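Follano's tabletop arm comes as a subscription, and that is the first thing buyers ask about. Zistix, which handles sales and support, charges by the month and swaps a faulty unit within 12 days. The contract runs for 2 years.

Hermine Lüthi signed up in October for her repair workshop in Didasau. She wanted help with sorting, the job her staff liked least. Setting up took her a morning, most of it spent on the software, Hyun, which asks for a new account on every computer. The manual runs to 106 pages and the index is poor.

The arm has now logged 1737 picks. Lüthi says hard items with flat sides give her little trouble – cloth is another matter, and she keeps a separate set of grip settings for it.

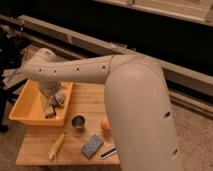

Changing between settings takes a few clicks, but the arm has to be paused first. Zistix says an update will remove that step. Lüthi would also like a quieter fan. She plans to keep the arm until the contract ends and then look at the price again.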